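开场之前先提醒自己:慢一点讲,水杯放左手边,别又边走边讲走到音箱后面去。

大家下午好,谢谢主持人,也谢谢没有去隔壁听电价那一场的各位。我叫 Ebuka Akpan,今天讲的题目叫“把声音留在镇上”,副标题本来写得很长,主办方嫌海报放不下,给我删了,删得挺好。

我讲的是口述史,就是找人聊天,录下来,整理好,让以后的人能听到。听着简单吧?我刚开始也这么想的!

(这里停一下,看看后排能不能听清。听不清就把领夹麦往上挪。)

先说 Wutadden。可能有人没去过,从这儿坐慢车,过了河再换一趟公交,终点站下来就是。镇子以前靠织布吃饭,厂子叫 Hinditz,当地人不说“去上班”,说“去 Hinditz”。我外婆家隔壁那位婶婶,退休好多年了,早上出门买菜还顺嘴说一句“我去趟 Hinditz”,说完自己站在门口笑。

厂子关了以后,留下来的文字材料其实不少:账本、工资单、客户来信,档案馆收得整整齐齐。可是我去翻的时候总觉得缺点什么。账本告诉你某个月出了多少匹布,不告诉你车间里吵到什么程度,大家是靠看嘴型说话的。这件事我是听人讲才知道的。女工们隔着机器能聊一整个上午,聊谁家娶媳妇,聊晚上吃什么,一点声音都不用出。后来她们老了,耳朵都不太好,在茶馆里照样聊得飞快,旁边的年轻人完全插不进去。

(放第一段录音,茶馆那段。放完别急着讲,让大家缓一下。)

刚才录音里那个“嗒、嗒、嗒”,是她拿指甲敲桌子,学织机的节奏。我第一次整理的时候把它当杂音给消掉了,现在想起来还脸红。后来重新听原始文件,发现她每讲到一台不同的机器,敲的快慢就不一样。所以我们现在有一条规矩:原始录音一个字节都不动,要修就修副本。

讲讲怎么开始的。我们起步的时候只有 2 个人,一支录音笔,还有一张从 Egger 茶馆借来的圆桌。老板很大方,下午没什么客人的时候就把里间让给我们。缺点是里间挨着厨房,前几次录音里全是剁葱的声音。你们要是做这个,选地方真的比选设备重要得多,先闭上眼睛坐一会儿,听听冰箱,听听楼上,听听外面的车。我现在进谁家都先听冰箱,职业病了。

设备这块每次都有人问,我就统一说了。录音笔够用,领夹麦更好,两样一起开最放心。格式存无损的,别心疼硬盘。开录之前先说一遍日期、地点、谁在场,哪怕对方笑话你像在报幕。我有一盘录音,里面的老先生讲得精彩极了,就因为我当时没报名字,后来花了整整一个冬天才弄清楚另一个插话的人是谁(是他连襟,来借梯子的)。

(如果时间紧,下面关于提问的部分可以缩短,但是“照片”那个例子要保留。)

然后是提问。新手最常犯的毛病是准备了满满一张纸的问题,一个一个往下念,跟查户口似的。对方也就一句一句答:是,对,没有,忘了。你得问能让他看见东西的问题。别问“当时的工作条件怎么样”,问“早上进了厂门,你先往左走还是往右走”。人一走起来,话就来了。他会告诉你右边是锅炉房,冬天大家绕路也要从那边过,蹭点热气,锅炉房的师傅假装没看见。

照片也特别好用。有位老太太,前面聊了好久都很客气,什么都说“挺好的”。后来我把一张老合影放在桌上,她拿起来看了半天,指着后排一个人说:“这个人欠我一把伞。”好,那天下午我们就从那把伞讲起,讲到宿舍,讲到夜班,讲到她怎么认识她先生的。伞后来也没还。
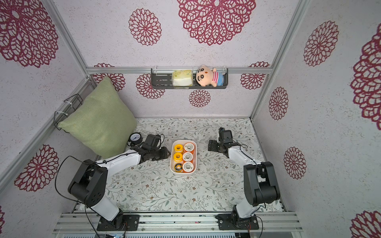 Ebuka Akpan
口述史整理人,“把声音留在镇上”项目主讲

接着讲沉默。这是我觉得最难学的一件事。对方停下来的时候,你会特别想接话,想救场,觉得冷场都是自己的错。忍住!我的老师教我一个土办法,在心里慢慢数到 5,数完再开口。经常数到一半,对方自己就接着讲了,而且接出来的往往是他本来不打算讲的那一段。我刚学的时候数得飞快,老师听了录音说,你这不叫等,你这叫喘气。

(这里自己也停一下,让台下体会。别笑场。)

不过话说回来,有的沉默是真的不想讲,那就不要追。Stutham 那边有一场火灾,老一辈几乎家家都知道,我去聊过几次,有一位叔叔每次讲到前一天晚上就停了,开始给我倒茶。第三次的时候我明白过来,把录音关了,陪他喝茶,聊他养的鸽子。后来他同意我们把鸽子那段收进去。我很喜欢那段,里面有翅膀扑腾的声音,还有他喊每只鸽子的名字,喊得比喊孙子还亲。

说到同意,授权书一定要认真对待。我们的授权书改过好多遍,第一版是从网上抄的,全是法律词,老人家看了以为要卖房子。现在这一版字号放大,句子改短,能不能公开、能不能用真名、要不要等几年再放出来,各有一栏,自己勾。录完当场签一次,整理稿给本人看过以后再确认一次。有人第二次会改主意,改就改,东西是人家的。

整理文字是最花时间的,给大家一个心理准备。我自己录一个下午,回去得整理 12 个钟头,方言重的还要更久。自动转写我也用,用来打底稿可以,可是我们镇上的话它不太懂,把“梭子”听成“嫂子”,整篇稿子里就出现了一位飞来飞去的嫂子。

(等笑声。没有笑声就直接往下讲,别解释。)

方言要不要改成普通话?每次都有人为这个吵起来。我的做法是保留原话,后面用括号加一点注。比如她们管下夜班叫“收星星”,你要是写成“夜班结束”,意思是没错,味道全没了。但是语气词我会删一些,不然满篇都是“那个那个”,本人看了也不高兴,她会说我哪有这么啰嗦。

现在说说留下来的东西怎么用,这也是我最想讲的一部分。很多项目录完就放进硬盘,硬盘放进抽屉,抽屉上了锁。我们到现在整理出来的录音有将近 18 小时,不算多,但都让人听到过。有的放在图书馆,配一副耳机;有的放在公交终点站的候车亭,扫一下就能听,一段很短,等车的工夫正好。去年 11 月我们在 Egger 茶馆办了一次听音会,灯调暗,大家坐着听,什么都不放,就听。有位大姐听到一半站起来,说那是我妈。她之前不知道我们录过她母亲,她母亲没跟家里说,觉得不好意思。散场以后她坐在那里又听了一遍,老板也没催她。

(放第二段录音,候车亭那段。音量比第一段调低一格,里面有公交进站的声音,上次把前排吓了一跳。)

学校那边我们也在试。让初中生去采访自己家里的老人,效果比我去好得多。爷爷奶奶对着我讲的是“那个年代很艰苦”,对着孙女讲的是他翻墙出去看电影,把裤子挂破了。有个男孩回来跟我说,他头一回知道爷爷会吹口琴。后来他把口琴那段录来了,跑调跑得厉害,两个人在里面笑成一团。

我碰到的困难也得讲讲,不然显得好像一路顺风。钱当然是一个,场地是一个。还有就是来不及。约好了下周去,下周人住院了,这种事碰到过不止一次。所以我现在有个习惯,听说谁愿意讲,哪怕只是随口一提,我当天就打电话。话筒没带也先去坐坐,认个门,下回就熟了。

如果各位回去想试试,先从自己家开始吧。手机就行,放在桌上,别举着。选一个平常的下午,问一个很小的问题,比如小时候家里的钥匙藏在哪儿。录完换个文件名,写清楚是谁,再拷一份给别人。我见过太多叫“新录音7”的文件了,打开之前谁也不知道里面是外公还是菜市场。

(提问环节。可能会被问到的:版权归谁、老人听力不好怎么办、能不能录视频。视频那个简单答:能录,但先问本人,镜头一架起来很多人就坐直了,话也跟着变直了。听力不好的,把问题写成大字卡片,一张一个。)

(授权书的样稿放在门口桌上,讲完提醒大家自取。想去 Wutadden 候车亭听录音的,来找我要公交班次,周末那趟改点了。)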